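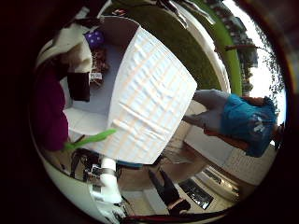
Print this page | E-mail this page

Handout for Week 5: When a Singer Says the Wrong Thing on Air

October

Welcome back, everybody. Last week we talked about how a record gets onto the radio in the first place, and this week we move on to what happens when the person who made the record turns up in the studio and starts talking. I have been looking forward to this one all term, so forgive me if the handout runs a bit over the usual length.
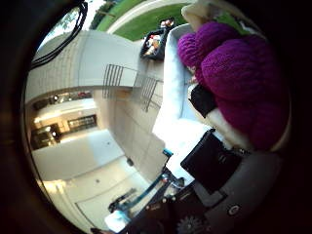 By the course instructor, Popular Music and the Press

Let's begin with the live interview itself. A singer on a promotional round may sit through 8 of these in a day, often with the same questions, and by late afternoon the answers get looser (yours would too!). The host wants something fresh, the singer wants to be liked, and the listeners want to feel they are in the room. That is a lovely recipe for good radio, and it is also how a joke meant for one friend ends up in front of everybody who happens to be stuck in traffic.

Our case for today is the Lilen interview on the Sarnard breakfast show. You have the transcript in your reader. Lilen, you'll remember, was there to talk about the new single and instead made a crack about fans who had paid for the early tickets and then complained about the seats. The host laughed, the song played, and the show moved along to the weather. The station had 3,000 messages by lunchtime — a great many of them from people who had only read the one line and never heard the tone of voice.

Please read the transcript twice, once quickly and once aloud with a partner. I think you'll find it sounds different the second time, and I'd like you to write down where. 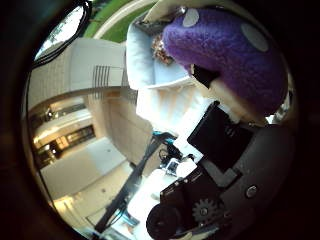 Now for the apologies, and there were 3 of them. The first came from the label, Tivow, and it used the words "any offense caused," which you will see over and over in this business. The second was the station's, read out before the evening news and quite short. The third was Lilen's own, handwritten and posted late at night, and it is the one most people remember. Notice who each one is addressed to. The label is talking to ticket buyers, the station is talking to its regulator and its advertisers, and Lilen is talking to the fans, and perhaps a little to the host as well.

A few terms to have ready for discussion: the dump button, the delay, the holding statement, the exclusive. We met the first two in Week 3, so do look back if they've gone a bit hazy.

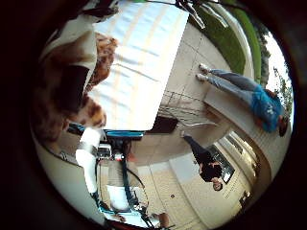 Then there is the matter of how the papers wrote it up. Compare the two clippings at the back of your reader. The Chong Evening Post leads with the remark and puts the apology in its last paragraph, while the music weekly opens with the apology and hardly quotes the remark at all. Neither has a fact wrong, as far as I can tell, and yet you would come away with two very different ideas of the same morning. Have a think about which words are doing the work. I always circle the verbs first, but some of you will have a better way.

For next time, write one page on this question: if you had been the producer, when would you have stepped in, and what would you have said into the host's ear? Plain sentences are fine. Bring your reader again, and bring an apology from any musician you like, as long as it was made in public and you can tell us where it appeared.

Contact the department office | Copyright, course materials for enrolled students | Back to top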